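Skumbridge Adult Learning Center
Household Skills 9: Folding Knit Shirts
Handout prepared by Wenche Wallin

Work on a clear, flat table at about hip height. Keep the unfolded things in a basket at the far left corner so the middle stays free. Take one shirt at a time and shake it out before you lay it down.

The long fold

Lay the shirt face down with the collar away from you. Smooth it from the center outward. Bring one side in to the middle of the back and turn the sleeve down along the fold. Do the same on the other side. You should have a tall, narrow rectangle running front to back on the table. Creases where the sleeve overlaps the body are normal in a soft knit. Press them with a flat hand and go on.
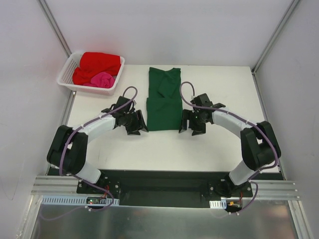 The cross folds

Bring the hem up to a point just below the collar, then fold once more. For a drawer where shirts stand on edge, fold in thirds instead. Turn the shirt over and check that the edges line up. If one side sticks out, open the last fold only.

Sorting before the next class

Bring 9 shirts, any size. Sort reds and pinks from dark colors while they are still in the basket. We will use the Mendham board for the second half of the class, so read page 40 of the course book first. Room 3034, same time.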